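Helpers wanted for house clearing and packing, Astport

Clarkar is a small company which prepares flats for new tenants. We are looking for two part-time helpers, from April until the end of the summer, with possibility to stay longer. Experience is welcome but it is not demanded. You should be able to carry boxes on the stairs and to work with patience in other people's rooms.

The work is sorting, bagging, cleaning of carpets and small repairs on walls. You will go always in a pair with Benedita Teixeira or Manolis Koutsoukos, who know all our flats.
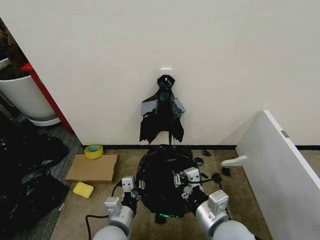
Rubbish bags are the first thing we teach. Each room receives one bag on an adhesive hook, at a height where you do not need to bend, and the other bags stay together on the floor close to it. Black plastic tears easily, and the small torn pieces that lie on the carpet near the wall must be picked up before anybody uses the vacuum cleaner. Please do not pull a hook from the wall with force, the paint comes with it.

We pay 90 euros per day, and 500 euros are given as advance in the first month if you ask for it. Gloves and lunch are from us.

Please write some lines about yourself to Marina Giannakopoulos at the Clarkar office, and say which days you are free. A formal CV is not necessary.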